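Trumik Tabletop

Trumik Tabletop is a robot training service sold by the automation firm Gaber. It provides customers with a two-armed robot on a fixed base, fitted with jointed hands, and with the staff time needed to teach it household tasks at a table. The service was first offered under the name Numisine and took its present name when the hand was redesigned.

Service

A standard booking lasts 60 hours and covers up to four tasks chosen by the customer from a list kept by Gaber. Most of these involve picking up, moving, or folding small household goods. Printed room backdrops may be placed behind the table to give the robot's cameras a domestic setting. 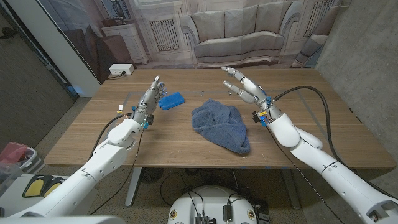
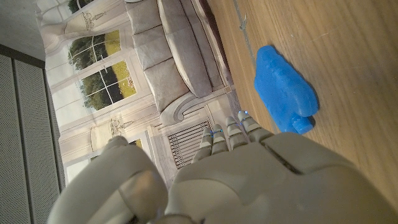

Work at the table with a two-handed robot.

Each task is repeated with changes in the position of the objects. Recordings are checked by a second member of staff before delivery, and rejected attempts are supplied in a separate folder on request. Customers receive the recordings, a written log, and a trained control program for use with their own machines. An extended booking of 168 hours adds tasks in which both hands must work together.

Hardware

Customers who wish to carry on the work at their own site may lease the same arms and hands from Gaber for a minimum of three months. Tables and backdrops are not part of the lease. Replacement fingers are sold singly.

Availability

Bookings are handled by Gaber directly and, for smaller orders, by the reseller Neltard. New dates are released each December.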